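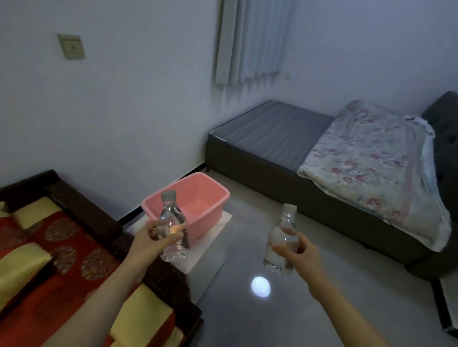
Figure 4. Bouteilles d'eau et bassine rectangulaire.

4. Mise en eau de l'humidificateur Juladside

Le présent chapitre décrit le remplissage initial du réservoir, le premier démarrage et la vidange de l'appareil. Il s'applique aux modèles Juladside de chambre et de bureau. Pour les modèles raccordés au réseau, se reporter au chapitre 7.

4.1 Eau à utiliser

L'appareil accepte l'eau du robinet, l'eau déminéralisée et l'eau de source faiblement minéralisée. Une eau dure laisse un dépôt blanc sur la buse et réduit la durée de vie de la membrane.

ATTENTION : ne jamais verser dans le réservoir d'huile essentielle, de parfum ou de produit désinfectant. Les dommages qui en résultent ne sont pas couverts par la garantie Cleromthorpe.

4.2 Remplissage

1. Débrancher l'appareil et le poser sur une surface plane, à l'écart des rideaux et de la literie.
2. Retirer le couvercle en le tournant d'un quart de tour vers la gauche.
3. Soulever le réservoir par sa poignée et le placer dans une bassine ou un évier.
4. Verser l'eau lentement jusqu'au repère MAX. La contenance utile est de 1 243 ml.
5. Essuyer l'extérieur du réservoir, puis le remettre en place jusqu'au déclic.
6. Refermer le couvercle.

Note : le flotteur doit bouger librement. S'il reste bloqué, consulter la section 9.2.

4.3 Premier démarrage

1. Brancher le cordon et appuyer sur la touche Marche pendant trois secondes.
2. Régler le taux d'humidité souhaité. L'appareil s'arrête de lui-même lorsque la valeur choisie est atteinte ; le réglage maximal est de 70 %.
3. Laisser fonctionner l'appareil pendant 27 minutes, porte de la pièce fermée, avant de modifier le réglage.

Une légère odeur de plastique peut être perceptible lors de la première utilisation.

4.4 Vidange

Vider le réservoir chaque soir en cas d'usage quotidien, et avant tout transport.

1. Arrêter l'appareil et débrancher le cordon.
2. Déposer le réservoir et verser l'eau restante du côté opposé à la sortie d'air.
3. Sécher la cuve avec un chiffon non pelucheux.

ATTENTION : ne pas immerger le socle. Ne pas incliner l'appareil lorsque le réservoir est en place.

Les cartouches anticalcaires Grusora (référence 2259) se remplacent selon la procédure décrite à la section 5.1.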